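Eilidh MacKinnon had already ordered tea for both of us by the time I found the table, and she wanted to know whether I'd eaten before she would let me switch the recorder on. She has been famous for most of her adult life, ever since she played the younger sister on *Sturwood*, and she still asks waiters how their Friday is going and then listens to the whole answer.

We were supposed to be talking about *Geltier*, her new thriller, which opens in March. We got there eventually, but first she wanted to tell me about the fan mail.

"I was 15 when the show started, and my mother answered every letter by hand," she said. "Then one week 800 of them came, in these big gray sacks, and she sat down on the stairs and cried. I thought somebody had died!"

She kept a few. One is from a girl who wrote to her for six years straight, through braces and a breakup and a move across the country, and the two of them finally met last spring at a screening. "We just held on to each other. I knew the name of her dog."
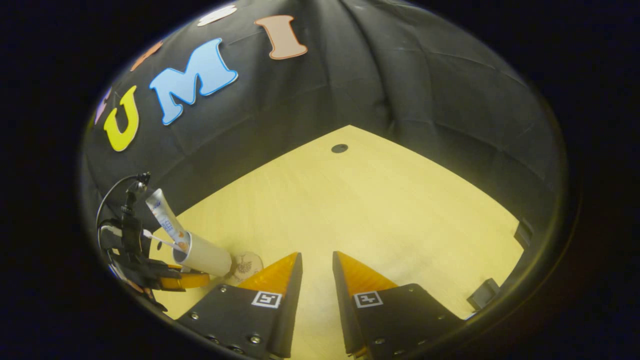 *Pale wood underfoot, black fabric on the walls.*

*Geltier* is a much darker thing than anything she did on television. She plays Ragab, a court interpreter who starts changing small words in other people's testimony, and she spent months learning to talk over another actor without losing her own lines. Her first day went badly.

"I asked for 30 takes. Nobody asks for 30 takes! The director was very sweet about it — she brought me a sandwich and told me to go sit in my car for a bit."

I asked about the rumored *Sturwood* reunion, and she laughed and looked into her cup for a while. There have been phone calls, she admitted, and one long dinner where everybody talked about their knees. She'd do it if the whole family came back, and she wouldn't if they didn't.

For now she is going home to Julow, where she has a leaky porch and a garden she describes as "mostly opinions." She wrapped the leftover shortbread in a napkin and made me take it for the train.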